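March 9, 2022
Piltemberg, upstairs room, desk by the curved wall

Started on the desk with the shelving unit. Order of work: drawer first, then desktop, then cubbies. Cables last.

Drawer runs full travel with no binding. Interior is bare light wood, no liner. Measured inside width 643 mm, so the Plernus divider set should fit with 2 mm to spare on one side. Dividers not ordered yet. Paper and loose tissue go in the trash, not back in the drawer.

Desktop: the black box stays in front of the shelves for now. Anything that can leak comes off the wood and goes to the sink cabinet. Wipe with a damp cloth only; the Jondness cleaner left streaks on the last desk.

Cubbies: keep the red linings. One corner is lifting, reglue before loading.

Floor: white extension cable still runs over the step between the green floor and the beige tile. Trip point. Reroute along the wall, needs 15 clips. The Ramasamy inventory lists the cardboard box type as item 1032; check contents against the sheet before moving it.

Open: dividers, clips, glue. Full recheck in May.
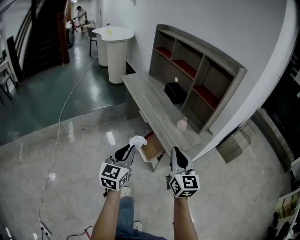

Desk and shelving unit, drawer open, cable not yet rerouted.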